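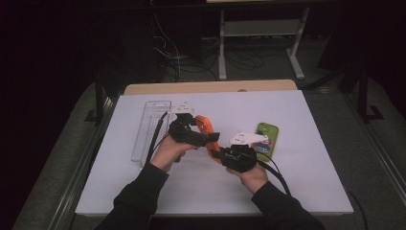 Home Posts Notes Reading About

Giving up the second car, two months in

Tuesday, January 2, 2024

We sold the second car in November. I said I would write down how it went once the weather turned, and the weather has turned, so these are my notes so far.

Some background for people who don't know the area. We live on the north side of Sumham, up the hill from the old rail yard. My job is in Nollel, 17 miles away, three days a week. The other two days I work at the kitchen table. My wife works nights and needs the car for that, so whatever I do has to fit between her getting home in the morning and leaving again after supper.

The car we sold was a gray hatchback with a bad clutch. I went through the bank statements before we decided and added up a full year of what we spent on it. Insurance, registration, two repairs, tires, gas, and parking at the Nollel lot came to $2,935. That does not count what the car lost in value, which by that point was not much. I had expected a lower number. The parking alone surprised me, because I pay it by the day and never look at it in one place.

The bus

The bus from Sumham to Nollel runs once an hour in the morning and stops on the county road at the bottom of our hill. There is a shelter on the Nollel side only, so going in I stand by the mailbox. The ride takes longer than driving did, mostly on account of the loop through the hospital grounds. If I catch the early one I get a seat every time. The later one fills up at the college.

I was late to work twice. Once the bus came early and I watched it leave from halfway down the hill. The other time it did not come, and the sign at the stop still had the summer schedule on it. I have since learned that the schedule on the website is right and the one on the pole is wrong. I sent an email to the bus company about the pole in the first week and got an automatic reply.

Going home is easier. The stop is across from the office and I can see the bus from the second-floor window when it turns at the light.

What to wear

I bought a proper winter coat. For years I had been getting by with a jacket meant for walking between a car and a door. Standing still for a quarter of an hour on the county road in December is different. I also bought lined gloves, and boots with a real tread for the hill, which the town plows but does not salt until after the school buses have gone through.

The coat was just under $200 on sale. I put it down as a cost of giving up the car, even though I needed one anyway.

Groceries

We used to stop at the store whenever we ran out of something, so there was a trip nearly every day and a bag of things we had not gone in for. Now we do one big shop on the weekend with the car and I pick up milk and bread on foot. The corner store charges more for milk. We still spend less overall, I think because there is less wandering around the store hungry after work.

The one thing I have not worked out is cat litter. It is too heavy to carry up the hill and we always run out in the middle of the week. I have started keeping a spare bag in the basement next to the furnace.

The bike

I have an old bike and I was going to ride it to the stop. I did that until the first snow. Going down is quick. Going up with a laptop in a bag on my back is a lot of work, and I was arriving home soaked through. The back brake also needs attention. I plan to take it to the shop when they open up again in spring and have them look at the gears too.

If I do keep riding, I want a rack so the bag is off my back. A decent one with the bag to go on it looks to be $100 or so less than I feared, but I have not bought it yet.

Things I miss

I miss being able to leave work at whatever time I like. If a meeting runs over by ten minutes I can lose an hour. I have started saying at the beginning of late meetings that I have a bus, and people have been fine about it.

I miss the radio in the mornings. I have tried listening with earphones on the bus but the engine is loud over the back wheels, where I tend to sit, so I read instead. I finished four library books in December, which is more than I read the rest of the fall.

I don't miss looking for parking, and I don't miss scraping two windshields.

We have had one real problem. The dentist in Nollel moved my appointment to a day when I was working from home and the car was spoken for, and it took most of the day to get there and back for a cleaning. Next time I will ask them for one of my office days.

What happens next

We agreed to give it until the end of March and then look at the bank statements again. If we decide it was a mistake we will buy something cheap and used. My wife is happier with it than I expected, partly since the driveway is no longer a matter of who parked behind whom.

I will post the actual numbers in the spring, including bus fare and the two taxi rides. The monthly pass goes up this month and I have not put that in yet.

Recent posts

Replacing the storm door, part two
Soup from the back of the freezer
Library books I did not finish
A wet weekend in Brullar
Why I went back to a paper calendar
Clearing the gutters before the snow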